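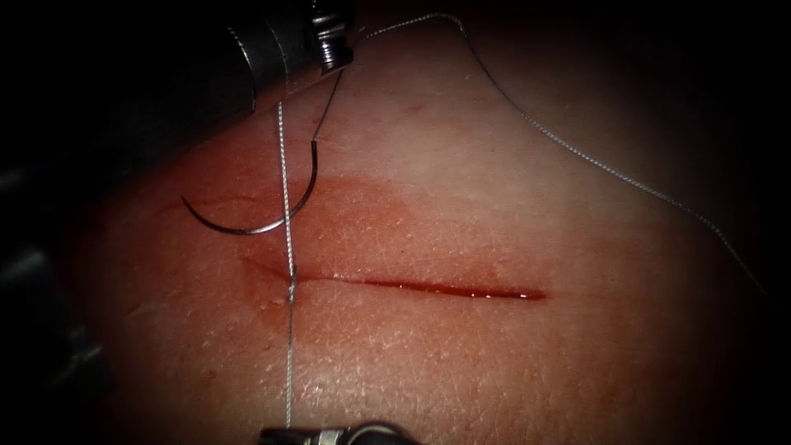 *Fig. 1 – Coussin tissulaire incisé, tache de faux sang et aiguille courbe.*

**Projet de semestre – Lisibilité d'une plaie simulée sur coussin de suture**
Auteurs : Tin-yau Mak, Hok-lam Chou
Version remise le 10 octobre 2019

## 1. Objet

Le projet porte sur la préparation d'un coussin d'entraînement à la suture et sur la lisibilité de la plaie en présence de faux sang. Sur un coussin sec, les lèvres de l'incision se distinguent mal du fond dès que l'éclairage vient de face. L'ajout de liquide rouge marque la fente, mais il diffuse en surface et peut masquer les points d'entrée et de sortie de l'aiguille. Nous avons cherché un mode de préparation qui garde une fente sombre et continue tout en limitant l'étalement.

La qualité du geste et la tenue des nœuds sont hors sujet.

## 2. Matériel

| Élément | Référence |
|---|---|
| Coussin tissulaire, surface grenue | Nanex |
| Faux sang | Kedico |
| Fil tressé avec aiguille courbe sertie | Vistora |
| Lame et règle métallique | fonds de l'atelier |

Le coussin est conservé à plat pendant 48 heures avant usage. L'éclairement, réglé à 2000 lux au centre du coussin, n'est pas uniforme : les bords restent dans l'ombre. L'incision doit donc tenir dans la zone centrale.

## 3. Préparation

1. Essuyer la surface avec une compresse sèche.
2. Tracer une incision droite à la lame, en un seul passage.
3. Écarter légèrement les lèvres et déposer le faux sang au fond de la fente.
4. Attendre l'arrêt de l'écoulement, puis tamponner l'excédent autour de la plaie sans frotter.
5. Noter l'état de la tache avant le premier passage d'aiguille.

L'étape 4 a été modifiée en août. La première version demandait d'essuyer toute la surface, ce qui vidait la fente et laissait un voile rosé sur le grain.

La coupe se fait à la règle. À main levée, la lame dévie sur les irrégularités du coussin et la largeur de la fente varie sans que l'on puisse séparer cet effet de celui du liquide.

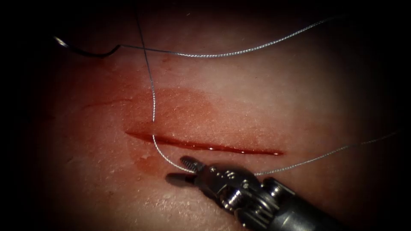 ## 4. Observations

### 4.1 Fente

L'incision est lisible sur toute sa longueur, en rouge sombre. Le reflet clair du bord supérieur (fig. 2) aide à situer la lèvre, mais il dépend de l'angle de la lumière et ne peut pas servir de repère fixe. Sur la figure 1, la moitié droite est la plus large, et l'extrémité gauche se réduit à une ligne peu marquée.

### 4.2 Tache

L'étalement est plus dense juste au-dessus de la partie gauche de l'incision. Il s'atténue ensuite progressivement, sans contour net, ce qui rend toute mesure de surface discutable. Nous avons renoncé à donner une aire et retenu une cotation visuelle sur trois niveaux. Le grain et les plis fins restent perceptibles sous la coloration, notamment dans le bas de la tache (fig. 1).

Une ligne rouge fine et pâle prolonge aussi l'incision vers le haut à gauche (fig. 2). Rayure superficielle ou traînée de liquide : l'aspect seul ne permet pas de trancher.

### 4.3 Fil et aiguille

Le fil gris argenté se détache bien du coussin pâle, et sa tresse reste visible. Là où un brin descend sur la tache, le fond change et le suivi demande plus d'attention. L'aiguille se lit moins bien dans le coin sombre, où sa pointe brille mais où le corps se confond avec le fond.

## 5. Limites

La cotation a été faite par les deux auteurs, sans lecteur extérieur. Le score moyen de lisibilité, ramené à 100, est de 73 ; il regroupe des coussins neufs et des coussins déjà incisés, que la fiche de relevé ne distinguait pas. La dose de liquide n'a pas été pesée.

## 6. Suite prévue

- Peser la dose de faux sang à chaque dépôt.
- Ajouter l'état du coussin à la fiche de relevé.
- Comparer le fil Vistora à un fil tressé plus foncé, fourni par Chiu.
- Reprendre la cotation avec un éclairage latéral.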